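3.2 Dwelling survey and storage of dry goods

Figure 2. Two black gripper fingers and a pale, mostly empty tabletop.
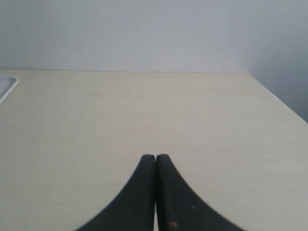

The survey covered 188 dwellings in two districts, Vudside and Stenwood, which differ mainly in the age of the housing. Most Vudside homes have an unheated pantry on an outside wall. In Stenwood the pantry was usually removed when kitchens were enlarged, and dry goods are kept in wall cabinets near the stove. Each household was asked where it stored flour, rice and dried beans, how long a package lasted once opened, and whether the contents were moved to a closed container.

Relative humidity was logged at the main storage place for 12 weeks, starting in August. Loggers were set on the middle shelf, at least a hand's width from any outside wall, and read every hour. Records with gaps longer than a day were dropped – this affected Stenwood more than Vudside, mostly through battery failure. Mean humidity in the Vudside pantries was 62 percent, with little change between day and night. Cabinets near a stove were drier on average but showed short peaks in the early evening, when most cooking took place.

Storage habits did not follow humidity closely. Households with a pantry bought larger packages and kept them open longer, while the use of closed containers was similar in both districts. We therefore treat package size as a separate variable in the model of Section 4. The moisture content of flour was measured only in Vudside, where samples of about 50 grams were taken at the first and last visits and weighed before and after oven drying. Results for these samples are given in Table 3.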